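**virkdale_jo** wrote:
Moving into a rental in May, no closet in the bedroom. None! Coat stand or a full hanging rack? Budget is 99 bucks and I cant drill the walls.

**Orkomano** wrote:
Rack. Had a coat stand for 3 years, everything ended up in one big lump and the bottom layer got creased. Stands are for hallways.

**pegsandhooks** wrote:
Disagree. Small room, stand wins. Takes up hardly any floor. Towels, robe, tomorrow's shirt, done. Fold the rest.

**Orkomano** wrote:
"Fold the rest" into what?? No closet, remember

**r_salian** wrote:
Get both if you shop used. Black goes with anything imo.

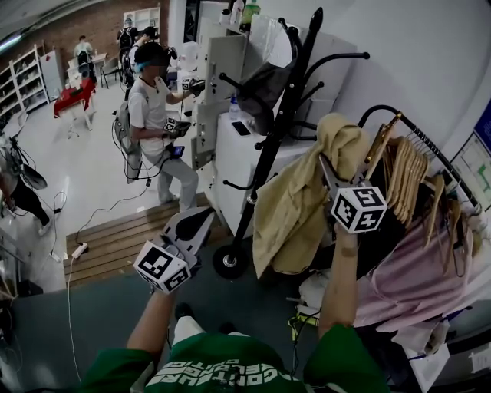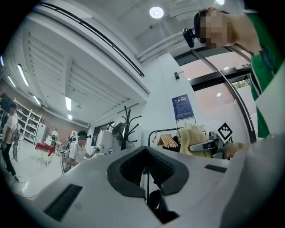 *towel on the coat stand in the first, rack w/ wooden hangers in the second*

Paid 84 for my pair at the Clakum flea market. Check the joints before you hand over cash, wobbly ones only get worse.

**virkdale_jo** wrote:
Ooh ok. Do wood hangers matter or is that just looks?

**pegsandhooks** wrote:
Looks. Plastic is fine.

**Orkomano** wrote:
Nope. Heavy coats bend the cheap plastic ones. Wood for coats, whatever for shirts. And put the rack away from the window, my navy jacket faded down one sleeve

**r_salian** wrote:
^ this about the window. Also measure teh doorway first. Raghavendra Salian, speaking from experience

**virkdale_jo** wrote:
Going for a used rack then, will look for a stand later. Thx all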